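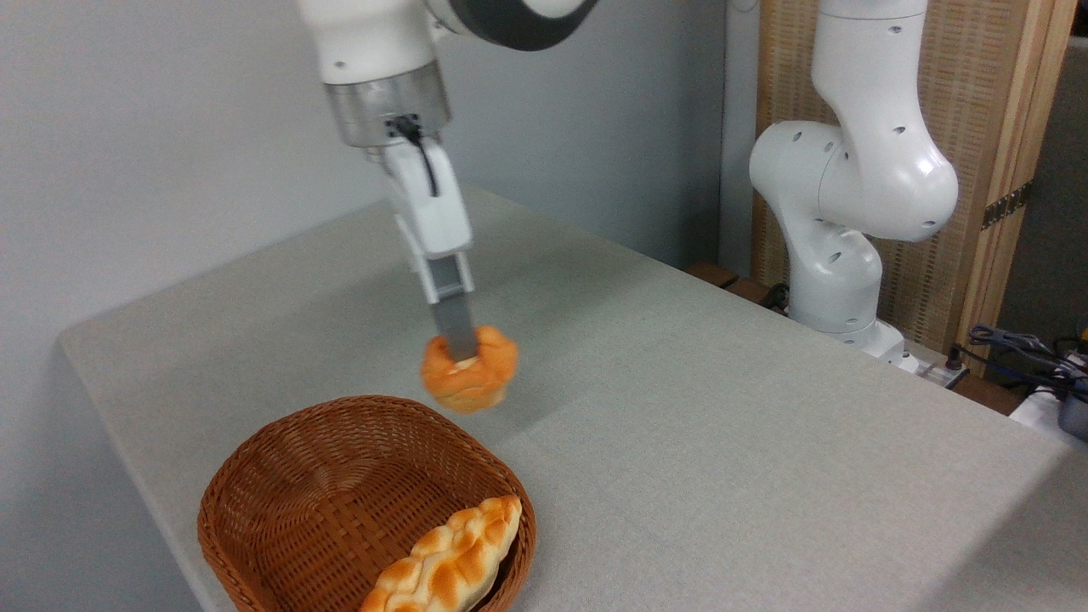 Brotkörbe für den Gemeinschaftstisch: Prüfbericht zum Korb Prilldale von Molisby

Gegenstand der Prüfung

Die Beschaffungsstelle für Tisch- und Küchenausstattung der Tagungsstätte Graltness hat im November den Brotkorb Prilldale des Anbieters Molisby geprüft. Anlass war der Ersatz der bisher verwendeten Metallkörbe, deren Beschichtung sich an den Kanten gelöst hatte. Vorgesehen ist der neue Korb für das Frühstücksbuffet, für die Kaffeetafel und für den Einsatz auf kleineren Tischen in den Seminarräumen. Verantwortlich für die praktische Erprobung war Pascal Poulain, die Auswertung der Reinigungsversuche lag bei Benoît Courtois.

Geliefert wurden 24 Körbe in einheitlicher Ausführung. Als Vergleichsmodell diente der rechteckige Korb Huttunen, der in der Tagungsstätte seit längerer Zeit in der Cafeteria verwendet wird.

Ausführung und Verarbeitung

Der Prilldale ist ein brauner Flechtkorb mit annähernd quadratischem Grundriss, gerundeten Ecken und niedrigem Rand. Der Boden ist eng über Kreuz geflochten, helle und rötlich braune Töne wechseln sich ab. Auf einer hellgrauen Tischdecke hebt sich der Korb deutlich ab, ohne den Tisch zu beherrschen. Für die Ausstattung unserer Räume, in denen überwiegend graue und naturfarbene Textilien verwendet werden, ist die Farbgebung gut geeignet.

Die Verarbeitung der gelieferten Stücke ist überwiegend sorgfältig. Abstehende Enden fanden sich bei zwei Körben, jeweils an der Unterseite. Sie ließen sich mit einer kleinen Schere kürzen, hätten jedoch bei der Endkontrolle auffallen müssen. Auf einer empfindlichen Decke können solche Enden Fäden ziehen. Die übrigen Körbe standen eben und kippelten auch dann nicht, wenn sie einseitig beladen waren. Der Korb wiegt leer 474 Gramm und lässt sich mit einer Hand umsetzen.

Eignung für verschiedene Gebäcke

Der niedrige Rand ist das auffälligste Merkmal des Modells und zugleich der Punkt, an dem sich die Einschätzungen der Beteiligten unterschieden. Für rundes Kleingebäck ist er ausreichend. Acht Brötchen üblicher Größe finden in einer Lage Platz. Werden weitere aufgelegt, rollen die oberen bei jeder Bewegung des Tisches leicht über die Kante. Der Huttunen fasst bei ähnlicher Stellfläche mehr, verdeckt seinen Inhalt aber weitgehend.

Gut bewährt hat sich der Prilldale bei länglichem Gebäck. Ein Hefezopf mit glänzender, goldbrauner Kruste liegt im Korb so, dass das Flechtmuster des Teigs von allen Plätzen aus zu erkennen bleibt. Besonders lange Zöpfe sollten diagonal eingelegt werden. Bei der Kaffeetafel wurde diese Anordnung von den Gästen gut angenommen, und auch neben dem Zopf blieb noch Raum für einzelne Brötchen. Ungeeignet ist der Korb für aufgeschnittenes Brot mit weicher Krume, sofern keine Serviette eingelegt wird: Die Scheiben drücken sich in das Geflecht und nehmen dessen Muster an.

Das Nachlegen und Entnehmen von oben ist bequem. Mit einer Gebäckzange lassen sich auch flach liegende Stücke fassen, ohne dass die Zange an den Rand stößt. Beim Huttunen mit seiner höheren Wandung wurde dies wiederholt beanstandet.

Reinigung und Pflege

Krümel sammeln sich in den Kreuzungspunkten des Bodens. Ausklopfen genügt nach einem einzelnen Frühstück, nach mehreren Tagen ist eine weiche Bürste erforderlich. Mohn und Sesam erwiesen sich als hartnäckig. Zuckerguss sollte umgehend mit einem feuchten Tuch entfernt werden, angetrocknete Reste verblieben in den Versuchen von Herrn Courtois teilweise in den Zwischenräumen. Die Spülmaschine wurde nicht erprobt; der Anbieter rät davon ab.

Wird der Korb feucht gestapelt, bleibt der Boden über Nacht klamm. Die Körbe sind deshalb einzeln und mit der Öffnung nach unten abzustellen. Das erfordert im Geschirrlager mehr Regalfläche, als zunächst eingeplant war. Trocken lassen sie sich bis zu einer Höhe von acht Stück sicher stapeln.

Einlagen

Molisby bietet zum Korb eine passende Stoffeinlage an, die im Prüfzeitraum nicht lieferbar war. Verwendet wurden daher die vorhandenen Servietten des Hauses. Sie verrutschen auf dem Geflecht kaum, ragen aber an den Ecken über den Rand hinaus und müssen eingeschlagen werden.

Bewertung

Verarbeitung: gut, mit Abzug für die nicht gekürzten Enden
Eignung für Brötchen: befriedigend
Eignung für Zöpfe und längliches Gebäck: sehr gut
Reinigung: befriedigend
Erscheinungsbild auf dem gedeckten Tisch: sehr gut

Die Beschaffungsstelle empfiehlt den Prilldale für Kaffeetafeln und Seminarräume. Am Frühstücksbuffet, wo größere Mengen bereitgehalten werden, bleibt der Huttunen vorerst in Gebrauch. Über eine Nachbestellung wird entschieden, sobald die Stoffeinlage vorliegt und in der Hauswäsche geprüft werden konnte.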